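Home & Slow Living | 2 min read

I have been meaning to write about our table for ages. It's the round wooden one by the sofa, and it is where everything in this apartment goes when it comes through the door. Shopping, mail, whatever I was holding when the phone rang... you know how it is!

My friend Radka gave me the blue checkered tablecloth when we moved to Plostham in April, and I'll admit I wasn't sure about it at first. Cartoon characters in chef's hats, at my age? But the frilly edge won me over, and now I'd miss that little cook with the mixing bowl if I put on something plain.
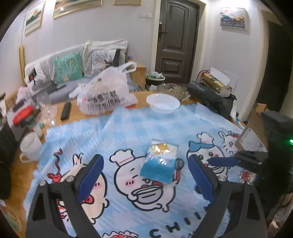
The table before dinner, shopping bag and remote included.

My rule these days is that the bags go first, because once they're gone the rest looks so much smaller. Then jars and bottles back to the kitchen, glass cup to the sink, and the remote over to the sofa with the cushions (where it promptly slides down the back, but that's a story for another post). The white bowl gets to stay. I like a bowl on a table, even when I haven't decided what to put in it.

Next I really want to tackle the stack of boxes against the wall. Wish me luck, and do tell me what lives on your table!

Filed under: Tidying, Around the House

© Mateja Dimitrov | Contact | Back to top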